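Speaker notes: Teaching a bin-picking arm by hand and by remote
Larasati Hidayat, Clustport
Session slot: afternoon, second talk after the break

Slide 1. Title
Wait for the door to close. Give name and group. Mention that Izzati Latuheru wrote the recording software and is in the room for questions on timing.

Slide 2. What a demonstration contains
One demonstration is one pick, from the home pose back to the home pose. We log joint angles, gripper opening and camera images on a shared clock. The operator's voice is not recorded. Define "episode" once, then use it for the rest of the talk.

Slide 3. Two ways to record
Hand guiding: the operator holds the wrist and moves the arm through the pick. The path is smooth and the operator feels contact directly. The drawback is that hands and forearms show up in the camera images, and the policy will see none of those at run time.
Remote control: the operator stands back and drives the arm with a handheld controller. Images are clean. Motion is slower, and new operators stop short of the object and hunt for the last bit of depth.
Say plainly that we used both. Hand guiding gave us 221 episodes, remote control gave us 900.

Slide 4. The cell
Bins with clamps gripping their edges, arm coming in from the side, gripper pointing down. Toy food and a toy animal on the bin floor, chosen for mixed shapes: corn lies flat, grapes are a bunch of small curves. Point out the cables and the hose looping around the joint. Wrist rotation is limited in software to protect them, and operators have to learn that limit early.
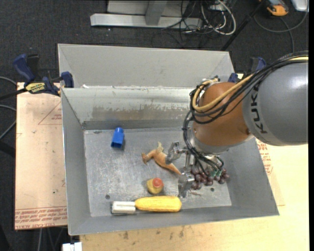 Why not script the picks instead of demonstrating them?
A script works when the part and its position are known. With mixed objects lying at any angle, each new shape needs new grasp rules, and a demonstration costs less time than writing and testing a rule.

Slide 5. Operator differences
Compare Gilang Tjoa and Aiman Ngau on the same object set. Gilang approaches straight down and closes late. Aiman comes in at a slant and slides one finger under the object. Both styles succeed. Mixed in one training set without labels, they produced a policy that hesitated between the two and closed on air.
Fix: we added an operator tag to each episode. Show the plot, left curve first — the right one needs the left one for scale.

Slide 6. Cleaning the data
Trim idle time at the start and end. Keep recoveries. A missed grasp followed by a corrected one is useful, and our first pass threw those out by mistake. Amirul Ngui reviewed the remote set in Purba, our playback tool. If asked for the code, the release is planned for October.

Slide 7. Delay
Command delay on the remote link was 200 ms before the network change. Operators adapted by moving in short steps, and the policy copied the steps. Play the clip once, no sound.

Slide 8. Open items
Force feedback on the controller. Switching from remote to hand guiding within one episode. Leave this slide up during questions.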